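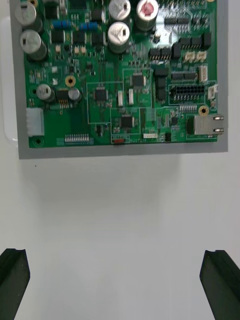 News | Software

Valmont has put out a new version of Tanilura, its planning software for pairs of robot arms, and it's a lovely thing to see after such a long wait (58 fixes, by the team's own tally!). The planner now treats both arms as neighbours sharing one workspace, so either can be given a job on a crowded circuit board 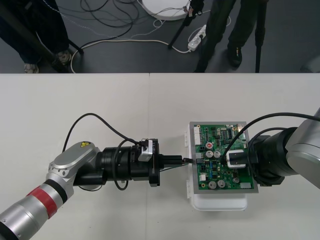 without the other having to be parked well out of the way first. Leiva, the perception module, gets a friendlier calibration screen too, and the update is free for current users.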